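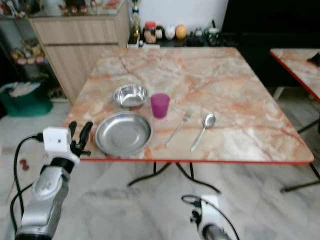

Plate, bowl, cup, fork, spoon. Left arm up, right arm sulking at the bottom.

Threads > Making > Robots at home

Posted by the Hidbridge bench account, June

1/ Right, table-laying is on! The project's called Drostel (named after a doodle, long story) and the job is to lay one place setting with two arms and no swearing from me.

2/ Plates first. The big steel one has a wide flat rim and I thought that'd be a gift for the fingers. It's a slidey menace. If they come in too low they just shove it along the marble pattern, so I've put the approach height up a touch and slowed the last bit right down.

3/ Cup is the easy one. Short purple see-through plastic, slightly tapered, very forgiving. I use it as a warm-up whenever I've changed something and want to feel good about myself.

4/ Cutlery, oh dear. A fork flat on a hard table is a horrible thing to pick up. I've been through 2 sets of fingertips this month, and the thinner ones are winning, but they flex (you can hear them creak).

5/ Someone asked about the camera on the wrist. Yes, that little white box sits just behind the fingers. The cable's got a big loop in it on purpose, my first go was far too tight and it pulled out every time the arm reached across. Leave more slack than looks sensible!

6/ Shiny steel is a pain for the vision side. The small bowl picks up the room lights and the software (Frei, my own bodge, please don't ask for the code yet) decides there's a second bowl living inside it. Turning the exposure down helped a fair bit.

7/ Numbers for those who like them: 200 goes at the cup, 195 good. 200 goes at the fork, 135 good. I'll take that for a fork.

8/ Next up is swapping the finger pads for the grippy stuff from Prerkico, if it ever turns up, then trying the spoon with the right arm so it does a bit of work for once.

9/ Kettle's on and it's gone eleven at night, so that's me. If you've cracked picking up flat cutlery, my replies are open, please shout!

We use cookies to remember your settings. Accept all | Manage choices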